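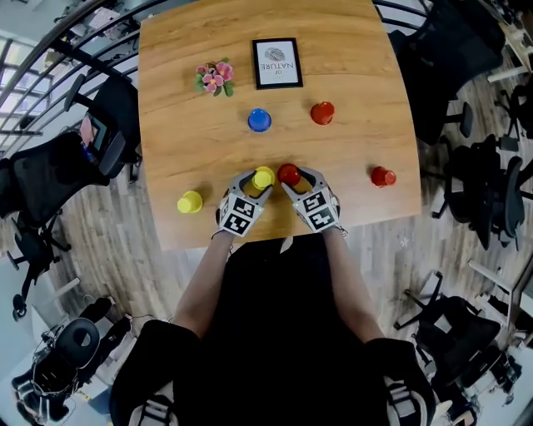

Frequently asked questions for new demonstrators

What am I being asked to do?
You wear a harness, hold a gripper in each hand and carry out short tabletop tasks. Each run is saved as one example. The learning system is trained on many runs of the same task done by different people.

What is the cup task?
Small cups in red, yellow and blue are set out on a table. You pick them up with the grippers and group them by color. Start positions change between runs, and a cup may start on its side.

Do I need experience with robots?
No. Most of our demonstrators at the Brimcombe site had none. Training takes 40 minutes and includes 9 practice runs that are not kept.

Why do the grippers have black and white squares on them?
They are markers. The software uses them to work out where each finger is. Keep them clean and do not put tape or stickers on them. If a block comes loose, stop and tell the person on shift.

How fast should I go?
At the speed you would use to clear a table at home. Very slow runs are hard to use, and so are rushed ones.

I dropped a cup. Do I start over?
No. Pick it up and carry on if it is still on the table. If it falls on the floor, end the run and mark it "dropped." We keep those in a separate folder.

Can I use my fingers to steady something?
No. Only the grippers may touch the cups during a run. Between runs you can move things by hand.

Should I clear other objects off the table first?
Leave decorations and frames where they are unless the task sheet says to move them. The system has to learn with ordinary clutter in view. Please take away drinks, phones and anything with a name or address on it.

Can other people be in the room?
Yes, but ask them to stay back from the table while you are recording. Faces are blurred before the runs go to the training team at Risavthorpe.

How do I adjust the straps?
Loosen both buckles, put the harness on, then tighten the two sides evenly. If it pulls on your neck, ask for the other size.

How many examples do you have so far?
1,975 accepted runs of the cup task. Rejected runs are not included in that number.

Why was my run rejected?
The usual causes are hands out of view, a missed start signal or the wrong task sheet. You are paid for the session either way.

Who do I contact?
Aatos Huttunen for scheduling and pay. Sotiris Manolakis for anything to do with the equipment.

Last updated 27/04/2019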